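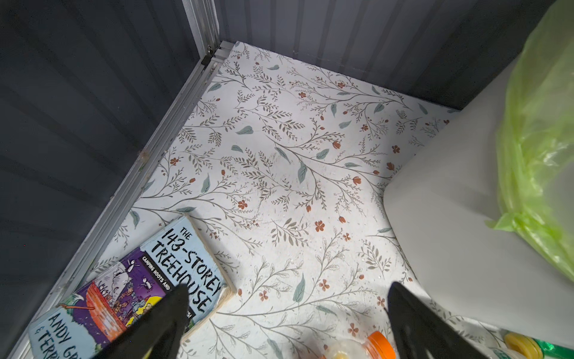

Abb. 7.1: Blick der Handgelenkkamera auf den Schrankboden. Zwischen Buch, Kunststoffdose und weißem Behälter bleibt den beiden Fingern nur wenig Platz.

Kapitel 7
Greifen, wo es eng wird

Schauen Sie sich bitte zuerst den Boden in Abb. 7.1 an und noch gar nicht die Gegenstände. Zweige, kleine Blätter, rostrote Blüten, alles dicht an dicht. Ich mag das Muster ja! Meine erste Segmentierung mochte es überhaupt nicht. Sie hat mir aus den Blüten lauter kleine Objekte gemacht, und der Planer wollte dann brav um jedes einzelne herumfahren. Einen halben Nachmittag lang habe ich den Fehler in der Bahnplanung gesucht (wo er natürlich nicht war), bis Marcelino Ibarra mir über die Schulter sah und fragte, ob ich mir die Masken schon einmal angeschaut hätte. Hatte ich nicht.

Damit sind wir mitten im Thema. In Kapitel 6 haben wir auf einem leeren, einfarbigen Tisch gegriffen, und das ging wunderbar. Jetzt ziehen wir um in ein enges Fach mit Wänden aus geripptem Metall, und auf einmal hängt alles mit allem zusammen: Was die Wahrnehmung falsch liefert, muss der Planer ausbaden, und was der Planer zu knapp rechnet, merkt der Regler als Kraftspitze.

Nehmen wir das Kinderbuch links unten, »The 143-Storey Treehouse«. Es ist flach, liegt schräg und hat ein furchtbar buntes Titelbild. Für einen Detektor, der auf Farbkanten reagiert, zerfällt so ein Umschlag gern in viele Teile. Im Tiefenbild hat man das umgekehrte Problem, dort hebt sich ein Taschenbuch kaum vom Boden ab. Wir werden deshalb in Abschnitt 7.2 beide Quellen zusammenführen, mit dem Modul Minus, das Sie schon vom Hintergrundabzug kennen.

Rechts steht der große weiße Behälter, und über ihm hängt eine durchscheinende grüne Plastiktüte. Tüten sind mein persönlicher Albtraum - viele Tiefensensoren liefern an glänzender, durchscheinender Folie Löcher oder Werte, die irgendwo dahinter liegen. Wer Löcher im Tiefenbild als freien Raum behandelt, fährt mit dem Finger mitten hinein. In unserer Belegungskarte Cerngate gibt es darum drei Zustände: frei, belegt und unbekannt. Unbekannt wird zunächst wie belegt behandelt, und erst in Abschnitt 7.4 lockern wir das vorsichtig.

Und dann die Wände! Die Rippen werfen abwechselnd helle und dunkle Streifen, die eine Stereokamera leicht miteinander verwechselt. Ich rate Ihnen, die Wände überhaupt nicht zu schätzen. Das Fach ist ein bekannter Körper, also tragen Sie es als festes Modell ein und geben ihm 15 mm Sicherheitsabstand. Bei 40 mm, meinem ersten Wert, fand der Planer Carretero in der Ecke gar keine Lösung mehr und rechnete sich jedes Mal bis zum Zeitlimit von 60 Sekunden durch.

Noch ein Wort zu den Fingern. Sie ragen unten ins Bild und verdecken einen Teil des Buchs. Diese Pixel gehören weder zum Hintergrund noch zu einem Objekt, und wir maskieren sie über die Gelenkstellung, bevor irgendetwas anderes läuft. Die Reihenfolge ist wichtig, ich habe sie in der Übung schon oft genug vertauscht gesehen.

Für dieses Kapitel brauchen Sie die Transformationen aus Kapitel 3 und die Kamerakalibrierung aus Kapitel 4. Der Simulator Gilten sollte installiert sein. Fangen Sie mit der Fingermaske an, sie ist Gegenstand von Abschnitt 7.1.

Diese Website verwendet Cookies, um die Nutzung der Online-Ausgabe zu verbessern. Alle akzeptieren | Nur notwendige Cookies | Einstellungen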